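Presupuesto de una célula bimanual

Imprimir | Enviar por correo electrónico

Se llama presupuesto de célula bimanual a la estimación de gastos que precede a la compra de un puesto de trabajo con dos brazos robóticos de mesa. Lo usan talleres, laboratorios y centros de formación. Suele dividirse en equipo, instalación y funcionamiento.

Partidas principales

La partida de equipo comprende los dos brazos, las pinzas, los controladores y las fuentes de alimentación. Las pinzas se cotizan a menudo por separado, y conviene comprobar si el precio incluye los dedos de recambio. En la guía de compras de Lernbridge, redactada por Ratih Sumampouw, un juego de pinzas con cableado figura a 3,890 euros.

La instalación abarca la mesa, los anclajes, la toma eléctrica y la formación inicial. Es la partida que más se subestima: en el plan del taller Pettigrew se le asignaron 14 horas de trabajo y hubo que ampliarla en octubre.

El funcionamiento reúne recambios, mantenimiento y objetos de prueba. Estos últimos - vasos, bandejas, cajas, telas - cuestan poco, pero se reponen con frecuencia. Kamarul Majimbun propone reservar unos 100 euros por trimestre para este fin.

Planificación de la compra

El orden habitual es definir primero las tareas, después el alcance y la carga útil, y por último el modelo. Para manipular vasos de plástico basta una carga útil pequeña, y pagar por una mayor rara vez se justifica.

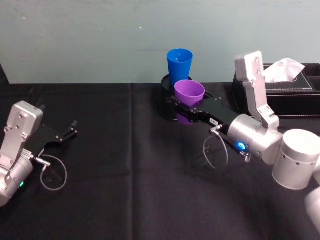 El plazo de entrega debe constar en la oferta. Gakley, distribuidor de brazos ligeros, trabaja con 40 días para pedidos de dos unidades, sin contar la aduana. También se recomienda pedir por escrito el precio de los cables y conectores sueltos, que son piezas de desgaste.

Fadime Sezer distingue entre compra directa y alquiler con opción de compra. La segunda fórmula reduce el desembolso inicial, aunque encarece el total si el contrato supera los dos años.

Véase también: Amortización de equipos; Pinza paralela; Carga útil

Imprimir | Enviar por correo electrónico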